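3.2 Household water use and handwashing points

The survey covered 400 households in Astham, a district of mostly rented apartments built over several decades. Each household kept a paper diary for 15 days and allowed one visit by a member of the study team. Of the 3964 diary entries returned, the largest share concerned the bathroom sink, followed by the kitchen sink and the shower. Entries that gave no time of day were kept for the counts but left out of the hourly analysis in Section 4.

Households were asked to record each use of a sink in their own words. The coding scheme followed the one set out by Gilchrist in the pilot report, with two changes. First, "rinsing" and "washing" were treated as separate codes, as the pilot had shown that respondents used the words in different ways. Second, brushing teeth was moved from the handwashing group to a group of its own. Where an entry could fit more than one code — "cleaned up after dinner," for instance — the coder was asked to choose the broader one.

The home visit recorded the type of faucet, the presence of soap within reach of the basin, and whether the soap was in bar or liquid form. Flow was measured with the faucet fully open and again at the setting the resident reported using most often. Residents were not told in advance which rooms would be visited.

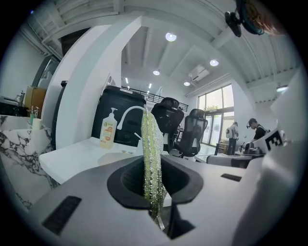 Figure 3. Pump bottle of hand soap beside a sink with a curved faucet.

Liquid soap was more common than bar soap in homes with children, and the difference held when household size was taken into account. Bar soap remained the usual choice among residents living alone. No link was found between the form of soap and the reported number of handwashes per day. Reported numbers should be read with care, however, as diary keeping itself may lead people to wash their hands more often in the first days of a study.

Meter readings supplied through the Smadi billing system were matched to the diaries by apartment number. In the older buildings a single meter serves an entire floor, and these households were excluded from the volume estimates. Their diary entries were kept. A separate check of the matched records, carried out by Saskia Gilchrist in November, found a small number of apartments listed under two numbers — all in the same building — and these were merged before the models in Section 4 were fitted.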